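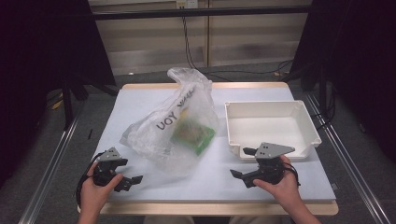 *Reading time: 2 minutes*

## 4. Running the bag-and-tray demonstration

This section covers the table at the Hunville open day. It assumes the rails and cables have been set up as in section 3.

### 4.1 Before visitors arrive

1. Lay the pale mat on the tabletop and smooth out any creases.
2. Place the empty white tray on the right half of the mat.
3. Put one packet in a plastic carrier bag and set the bag to the left of the tray, with the handles towards the back.
4. Connect both hand-held grippers and lay them at the front of the table.
5. Start the Serrano logger. Check that it shows at least 90 per cent free space.

**Note:** A clear bag is preferred. Visitors can follow the packet through the film.

### 4.2 Giving the demonstration

1. Take one gripper in each hand, with the jaws facing inwards.
2. Open and close each gripper fully, twice.
3. Hold the bag with one gripper and draw the packet out with the other.
4. Release the packet in the tray, then press **Stop** on the logger.
5. Return the packet to the bag for the next group.

**Caution:** Keep the gripper cables clear of the jaws. Stop at once if a cable pulls tight.

**Caution:** Visitors must stay outside the rails - this includes anyone taking photographs.

### 4.3 Faults

- **Code 86:** gripper not found. Reseat the plug and restart the logger.
- **Code 361:** storage full. Copy the session to the Venderden drive, then clear it.

Spare bags are kept with the Iditz packing list.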